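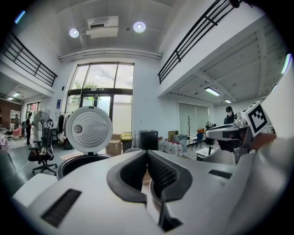
Soft fingers or stiff ones for kitchen tasks?
Lorna Buchanan
Comparing two handheld grippers on a rice cooker. The padded Folora fingers flex nicely – a bit too nicely when I lift the pot by its rim. Go stiffer?

Devadiga58
Keep them. Close lower on the rim and slow down. Mine quit slipping after 2 evenings of humility.

prurnov
stiffer. always stiffer

Related
Gramance wrist camera keeps fogging
Marker size for handheld grippers (6 replies)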